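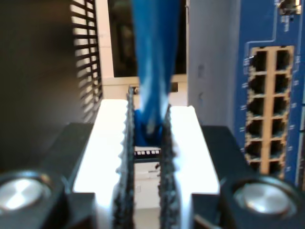
Blue cable between the serrated pads, switch ports on the right

Serrated or flat pads for holding network cable?

Posted by patchbay_tom in Grippers and end effectors

I'm trying out two sets of finger pads on a parallel gripper for cable work next to a network switch. One set is the black serrated rubber from Bikitz, as in the photo. The other is a flat silicone pad from Zendine. The fingers are the same white ones for both.

I have done 300 picks with each. The serrated pads dropped the cable 4 times and the flat pads dropped it 58 times. The trouble is that the serrated ones tend to fold the cable where they close, so the plug end points off to one side and I have to correct the angle before going near a port. The flat pads keep it straighter when they do hold.

The controller is a Kombo and I'm closing to a set position, no force limit. Should I carry on with the serrated pads or look for something else?

greyloom
14 replies, member since October

Stay with the serrated pads and change how you close. Closing to a position means the pads carry on squeezing whatever the cable does. If your Kombo has a current limit, switch to that and start low, then bring it up until the cable stops slipping on a gentle pull. Write down the value for each cable type, they do differ.

Check the height of the pads as well. In your picture the left one comes up a bit higher than the right. It might be the angle, but if one really is higher it could bend the cable over as it closes. Slacken the fingers, close them on a flat bar and tighten up again.

I would also grip nearer the plug. With a long free end you will be chasing the angle whichever pads you use.

Mosscroft

I used Clutov V-groove pads for this. They centre a round cable well but are no good on flat ones. Ours lasted 2321 cycles before the groove wore smooth. Dearer than the Bikitz.

dunnet_b

Had the same with flat silicone. Wiping them with alcohol helped for a bit.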